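Garden store assistant, part-time
Lendwood, Wetport site

Ref. 2235. Posted 2020-02-18. Fixed term to the end of August, nine hours a week.

The post covers the sorting, storing and issue of hand tools for the 400 plots at Lendwood. Small tools are kept in buckets, and scissors and cultivators are checked before they go back.
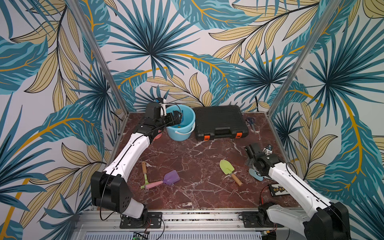
Duties

Empty and refill the tool buckets. Log damaged handles. Keep watering cans and tool cases in their set places, with cases stored flat and latches facing out.
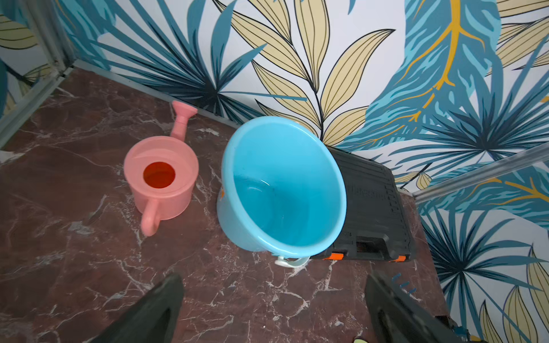 Zinhle Rampersad

I run the store and will train the person appointed. Shovels go in the bucket with the handle up.

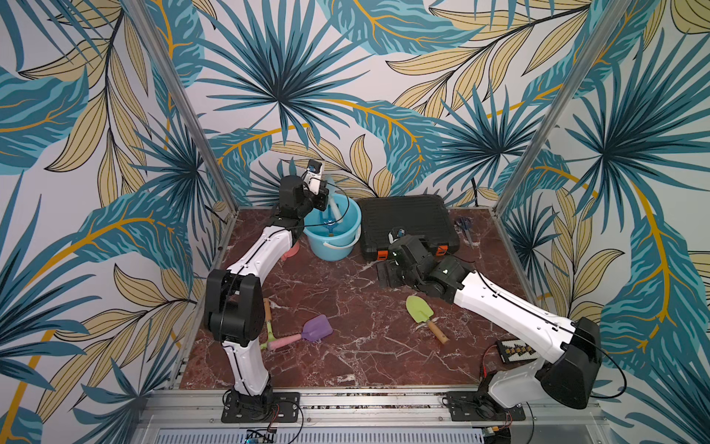 Gloves are supplied. No experience is needed, but you must be able to lift a full can. Apply in writing to Damir Obradović at the site office, quoting the reference.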